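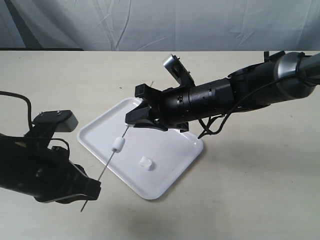
Vultorside bench, skewer task. Sunday, afternoon session

Stopped at episode 177 with one arm faulted and the other still moving. Nobody hurt, no damage to the arms. Writing it up now while the logs are open.

The run was going normally before this. Task as usual: marshmallows in the white tray, one arm takes the skewer, marshmallow goes on, both arms finish up holding the skewer over the tray, then it goes back down across the rims. The Wemberg policy, same weights as last week, nothing changed on the bench except the right wrist cable, which I re-routed before lunch.

What happened: both grippers had the skewer. The right arm threw a joint error (wrist, over-current) and locked its brakes as it should. The left arm did not stop. It carried on with its part of the lowering move, so the skewer was being held rigid at one end and dragged at the other. I hit the stop button. By the log, the time between the right arm's fault and the left arm losing power was 428 ms, and all of that was me and the button. The software did nothing in between.

Left fingertip travel in that time comes out at 2 cm. The skewer turned in the left fingers instead of bending, so we got away with it. At full speed, or with something stiffer and a firmer grip, it would have gone differently. The thing has a point on it and I was standing at that side of the table.

Cause, as far as I have got:

The fault message from the right arm goes to the supervisor process, and the supervisor is meant to hold both arms. It did receive the message. It wrote it to the log and went no further, as the error code was not in its list of stopping faults. The list came over from the old Zevham setup, where each arm ran by itself and a wrist over-current only meant "retry the grasp". We copied the file across and never went through it line by line. My mistake as much as anyone's.

Why the wrist over-current came up in the first place is a separate question. First suspicion was my cable work. With the power off I moved the right wrist through its full range by hand and the cable has slack everywhere, no snagging, connector seated. Second suspicion is the two arms pulling against each other through the skewer. Current on the right wrist climbs steadily from the moment the second gripper closes. I looked back through the earlier episodes and the same climb is there in a good many of them, just lower. Leaning towards this one, not proved.

Done today:
Added wrist over-current to the stopping list for both arms.
Default for any unknown code is now stop, not log.
Tested with a faked error sent from the right side, arms in the air, nothing gripped. Left arm held every time. Then the same from the left side, same result.
Stop button checked on both arms separately.

Not done:
Test with a real fault. Needs a safe way to load the wrist, to be talked over with whoever is in next.
Test with both grippers on the skewer. Leave this until the one above is sorted.
Hardware link between the two arms' stop circuits. The cable for it has been in the Ansari box since we moved in. I think it should go on before any more two-arm runs, whatever we do in software.

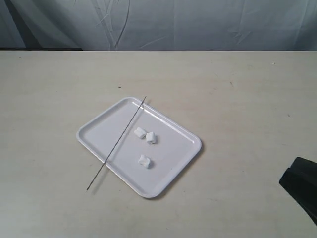 Skewer resting on the tray rims, nothing on it.

Data: episode 177 is marked bad and should stay out of training. I have kept the raw log. The episodes with the high wrist current I have left in for now but tagged, so they can be pulled later if we decide the arms were fighting. The peak in the faulted one was roughly 324 per cent of the usual holding current, which is a long way over the rest.

One more thing – the bench light stays green when only one arm has faulted. I looked at the light before I looked at the arm, and that cost some of the 428 ms. It should go red for either.

No two-arm runs until the link cable is on. Single-arm practice is fine, slow speed, and keep to the front of the table away from the skewer ends.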